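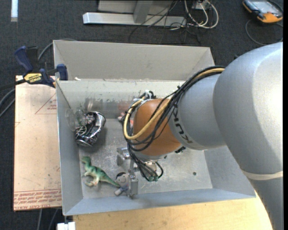

Grey bin, Feddale toy room, with the dinosaur and the black-haired doll.

TOY AND BIN CHECK, FEDDALE PLAY ROOM
Month: March
Checked by: Ánh Thái
Comments read by: Paraskevi Makris

1. Bin walls and rim free of cracks and sharp spots
OK. Ran a cloth right round the rim and it didn't snag once. Great bin, I'd happily have another in the same grey.

2. Bin stands flat, no rocking
OK.

3. Dinosaur (green back, darker stripes, tan belly)
OK. My favourite thing in the whole room! Tail tip, claws and teeth all checked by thumb, nothing sharp. Tugged the tail and all the legs and it's solid as. Paint colour isn't coming off on a damp white cloth.

4. Doll (black hair, drawn face)
OK with a note. Head is firm on the body. The face is only simple lines, so please go gently when wiping, soapy water and a soft cloth. Lovely little thing and the Lalen kids always ask for it by name (Lưu).

5. Small parts
OK. Everything from the bin went through the choke tester, nothing fitted inside. Doll's head held under a steady pull for 8 seconds.

6. Rubbish or packaging in with the toys
FAIL, easy fix. Crumpled black and silver thing up against the left side, can or foil wrapper by the look of it. Crushed edges can nick fingers, so it goes in recycling or the bin before the next group. Wear gloves please.

7. Weight of full bin when carried to the shelf
OK. Limit on the shelf is 65 kg and we are nowhere near it.

8. Clear floor in front of the shelf
OK. 300 mm kept clear past the tape, and well done to whoever shifted the beanbags.

9. Cleaning record up to date
Not quite. Hostau room has theirs signed, ours is missing the last entry. I'll fill it in once the dinosaur has had his bath.

Result: pass once item 6 is done.

Comment from P. Makris: Terrific check, Ánh, thanks for being so thorough with the dino. Could we add a line for the lid next time? Hostau's has a split in one corner and I'd like ours looked at too. Recheck at 8 am before doors open, just items 6 and 9.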